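Bergmann Kitchen School
Print this page | E-mail this page

About us

The school began with a table. Birthe Þrastardóttir had bought a house with a kitchen too small for the number of people she liked to feed, so she put a round table in the next room, laid a cloth on it, and started doing all her mixing and rolling and peeling out there while her guests sat and talked to her. After a while the guests were peeling too, and after a while longer they were bringing friends, and by the time we had to ask people to let us know ahead if they were coming, it was pretty clear that we were running a cooking school and ought to give it a name. Bergmann was the name on the old mailbox by the gate. We never took it down, and the mail carrier was already used to it.

These days there are four of us. Birthe still teaches the bread and dumpling classes, Oi-ling Tang teaches soups, noodles and everything that gets steamed, Hadi Sayegh has the Saturday-style long lunches (they are not always held on the same day, but the name has stuck and we have given up arguing about it), and Oda Holmgren answers the telephone, keeps the class list and, when she can be talked into it, teaches her mother's pickles. We take 10 people to a class, which fills the room nicely without anybody's elbow ending up in anybody else's dough.

How we teach

We cook with plain things. People sometimes arrive expecting a wall of copper and a drawer full of gadgets, and we hope they aren't too let down when they find stainless steel mixing bowls, plastic basins, and a few trays that have been with us so long they have nicknames. Our feeling has always been that if you learn to make a good dish with the kind of bowl you already have at home, you'll go home and make it, and that is really the whole reason for coming.

The other thing you should know is that we all wash up together. It's part of the class, it's on the schedule, and we've come to think that it may be the best part! The cooking half of the evening can be a little nervous, especially the first time, with everyone glancing at the next person's dough. Then the food is eaten and the sleeves go up and people begin to talk. We have had recipes traded over the dishes that we would never have gotten out of anyone at the table, and at least one carpool that is still going.

When the washing is done, everything gets sorted. Bowls go with bowls, the wide pieces go into a basin so they can be carried in one trip, and anything light or bendy goes on top where it won't be squashed. Oi-ling is particular about this and she is right to be, as we found out the year she was away for all of July and we spent the better part of a class looking for the big tray.

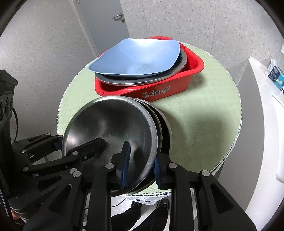

Grethe Oddsson wrote to us after her second course that she had gone home and emptied every cupboard in her kitchen onto the floor. "I kept the bowls that fit inside one another and gave the rest to my son," her letter went on, "and I haven't had to hold a door shut with my knee since. But please tell Oi-ling that I still put the plates away wet sometimes, and I'm not sorry." We did tell Oi-ling, and she has asked us to say that she is still hoping for better.

The tablecloth question

We get asked about tablecloths more than you would think. Most cooking schools work on bare counters, and there are good reasons for that, and for the really floury jobs we roll the cloth back or put a board down ourselves. But Birthe has always felt that a table with a cloth on it tells people they are in somebody's home, and they behave accordingly. They sit closer and they linger. So the cloths stay, and they get washed very often, and if you spill beet juice on one during Oda's pickle class you will be forgiven before you've finished apologizing.

What a class is like

We start with tea, and with a short talk about what we're making and what can go wrong with it. Then we cook for a couple of hours, eat what we've made, and do the dishes. Please wear shoes you can stand in and bring a container with a lid for leftovers, because there are nearly always leftovers. Aprons are here on the hooks by the door. If there is something you can't eat, tell Oda when you book and whoever is teaching will work around it, usually without any trouble.

Beginners are welcome in every class except the second dumpling evening, which really does need the first one before it. Children can come along to Hadi's long lunches if they bring a grown-up, and he will find them a bowl and a spoon and something to stir.

Booking and visiting

Classes are listed once a month, and the list is kept by the telephone, so calling is still the quickest way to get a place. Oda is usually near it in the mornings. You can also simply write to us, and a note by mail gets an answer just the same, only a little slower. If you'd like to see the room before you sign up, come by toward the end of a class, when the door is open and the kettle is generally on. You may be handed a dish towel.

Page last updated September 6, 2021

Print this page | E-mail this page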